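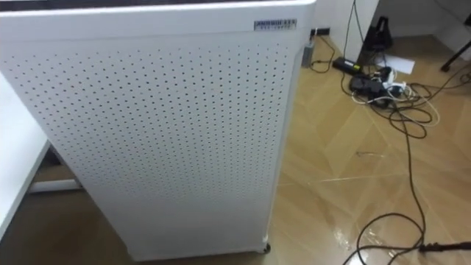
Ostton Neighborhood Library Friends – minutes of the regular meeting, 02/08/2020. The meeting was called to order by Lorena Figueroa at the front desk end of the reading room. Minutes of the previous meeting were approved with one correction: the Pusville branch lent us 60 folding chairs, and the minutes had left the number blank. Before the reports there was a short talk about dust from the book sorting. A tall white air purifier on a caster wheel base, with small round holes all over the front panel, was suggested as the type to look at for the sorting room. Members liked that it could be rolled. No vote was taken.

1. Money report

The balance at the start of the period was $1,529. The winter book sale brought in $86 after the cost of bags and signs was taken out. One bill is still open, from Zapata Printing, for the new bookmarks. Lorena has asked them for a corrected copy because the first one listed the wrong address. The report was accepted as read.

2. Spring book sale

The sale will be held in April, on a date to be set once the school calendar is confirmed. Prices stay the same as last year for paperbacks. There was a long discussion of hardcovers. One member wanted a single price for all of them, and another felt that cookbooks and local history should be marked up – they always go in the first hour. It was moved and seconded to price cookbooks and local history one by one and leave the rest alone. Passed, with two opposed.

Donations will be taken at the side door only. We will not accept encyclopedias, magazines, or anything that smells of a basement. The sign from last year said "no textbooks" and people brought them anyway, so the new sign will be larger and will go on the door itself.
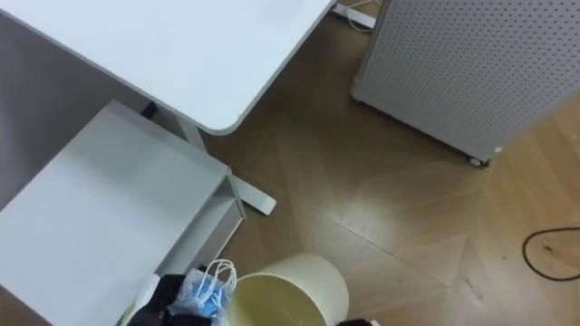
Sorting will be done in the two weeks before the sale. Children's books go first, as they take the longest. Anyone who can lift boxes is asked to put that on the sign-up sheet next to their name.

3. Reading program

The winter reading program ended with 68 children signed up. The logs are still coming in, so the number who finished will be given at the next meeting. Prizes were handed out at the desk and there are some left over. These will be kept for summer.

A parent asked by letter if audiobooks count. The group agreed that they do, and the log sheet will be changed to say so.

4. Catalog software

The trial of Sament for the sale inventory was discussed. It is easy to enter titles but slow to search, and it would not print a list in the order we need. Lorena will write to the company with both questions. Until then we stay with the paper list and the card box.

5. Action items

– Lorena to get the school calendar and set the sale date.
– Corrected bill from Zapata Printing to be paid on arrival.
– New donation sign to be made and hung on the side door.
– Prices for air purifiers to be brought to the next meeting.

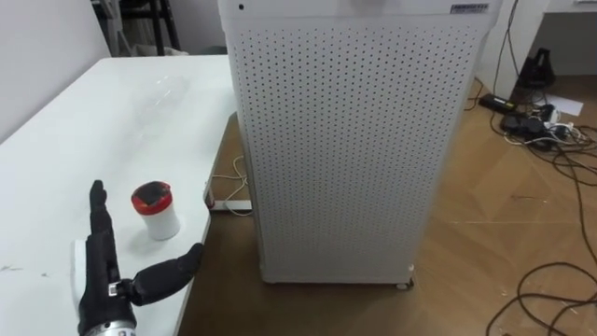
6. Other business and adjournment

The return slot is sticking again and has been reported to the building office. A member offered a box of sheet music, which was accepted for the sale. There being no further business, the meeting was adjourned. Minutes to be posted on the board by the door.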